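Wall mounting (television)

Wall mounting is the fixing of a flat-screen television to an interior wall by means of a bracket, in place of a stand or cabinet. Became common once sets got thin and light enough. Older tube sets were hung too, mostly in pubs, hospitals and motels, on heavy steel arms.

Types

Fixed brackets hold the set close to the wall and don't move. Tilting brackets angle the screen down, handy if it's mounted high. Full-motion brackets swing out on an arm and put the most load on the fixings. Hole spacing on the back of the set is standardised, so most brackets fit most sets – not all.

Walls

Timber or steel studs are the usual anchor point in Australian houses. Plasterboard alone is not considered enough for a larger screen. Brick and concrete take masonry anchors. Renters generally need the landlord's written OK before drilling.

Cables

Power and signal leads are the main complaint. They can be left hanging, run through a stick-on plastic channel, or taken inside the wall. New power points behind the set must be put in by a licenced electrician. Signal leads can be fished through the cavity by the owner in some cases, rules vary.

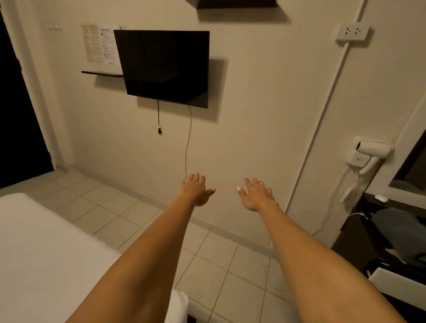 Wall-mounted flat-screen television with exposed cables.

Height

No single rule. Common advice is eye level when seated, which tends to be lower than people expect. Bedrooms and gyms go higher. Mounting above a fireplace is popular but heat can shorten the life of the set, and neck strain is often mentoined.

Brackets in Medby

The town of Medby had a small bracket trade for a time. Murkarano, started by Verna Mbeki and Darnell Szabo, made a tilting model and sold 2,728 of them before the workshop closed in July. The design passed to Nguyen-Tran, who kept the tilt hinge and dropped the rest. Later version rated for sets up to 234 cm across the diagonal.

See also

Cable management
Home theatre
Projector screen
Stud finder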